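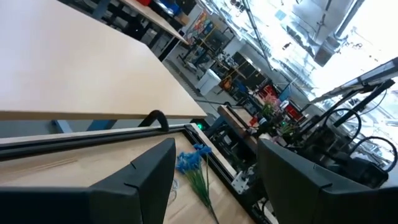
17th May

Right, the footbridge thing. Wouter Verbruggen rang first thing to ask if we'd heard about the walkway at Momedden giving way over the canal (we had, it was all over the local news by breakfast), and whether our old deck samples were any use to the inquiry. Three people in hospital, everyone else got out on their own, thank goodness. I said yes, probably, and then spent an hour digging out the Sedon cores. My labelling last July was dreadful, so I've gone over to colours for this lot: blue for anything from the river side, as blue as those artificial flowers lying on the light wooden surface, green like their stems for the bank side, and no more pencil on masking tape!

Sample 122 is the one I keep going back to. Looks fine on top, but the underside crumbles when you run a thumbnail along it, and there's a rusty stain following the bar all the way to the broken end. I'd want to see the same thing on its neighbours before saying a word to anybody outside this room. Ainhoa Lorente thinks it's salt from winter gritting getting in at the joint. I lean towards a blocked drain (the Gendon deck had the very same stain, and that was a drain), but she's been right more often than me lately, so we'll test for both.

Loading: ran the first slab up to 3000 newtons, held it for 20 minutes, no new cracks that I could find with the hand lens. The dial gauge stuck again on the way down so ignore the unloading figures, they're rubbish. I've left them in the book crossed through.

Montes have the original drawings and say they'll send scans. They said that last time as well, so I'll ring them.

Still to do: chloride test on 122 and whatever sits either side of it, new battery for the scales, ask Wouter which end of the walkway went first because the news reports don't agree. Ainhoa has the key to the wet saw.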